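How do you test a robot's fingers?

Quick one today, because the lab is busy. At Cuvero we try out grippers. A gripper is a robot's hand – two fingers, no thumb, no fingernails. We're comparing a pair of finger shapes, called Gresura and Barbu. Same job for both. Tidy up some shoes.

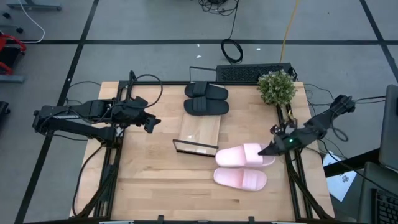
Shoes are harder than blocks. A block is the same all over, but a shoe has thick parts, thin parts, curvy parts and a big hole for your foot. So where should the robot grab? We picked slides, black ones and pink ones, with a wide strap over the top. A strap has an edge, and an edge is something two fingers can pinch. Pinch to hard and it squashes. Too soft and whoops, shoe on the floor.

How do we keep score?

Every try gets a yes or a no. Did the shoe get where it was going? Yes or no. No "almost"! We want 2,000 tries before we pick a winner. So far we have 195. Long way to go.

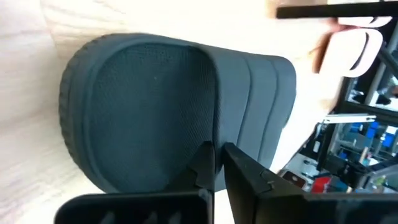
Grabbing is only half of it. Letting go counts too. If the fingers open crooked, the shoe can spin or flop over, and then the next one has no place to go. We write that down as well.

Who tells the arms what to do?

A computer program called Grevine. It looks through the cameras, makes a guess, moves the arm a tiny bit, then looks again. Over and over, realy fast.

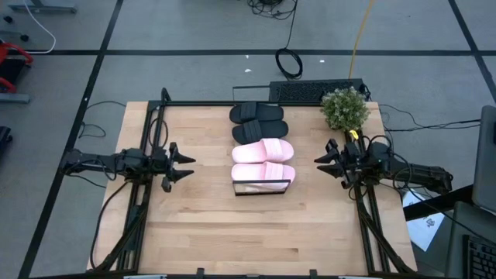

Two arms means twice the planning. They have to share one table and not bonk into each other. Your own arms do this all day long and you never even think about it.

Try it at home

Put on oven mitts. Pick up a shoe by the strap or the laces. Put it down neatly next to its partner. Now do it with one eye shut. Tricky, right?
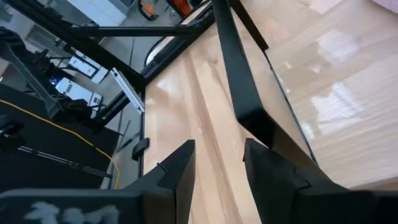 Words to know

Gripper – the robot's hand.
Controller – the part that tells the arm how to move.
Trial – one try at a job.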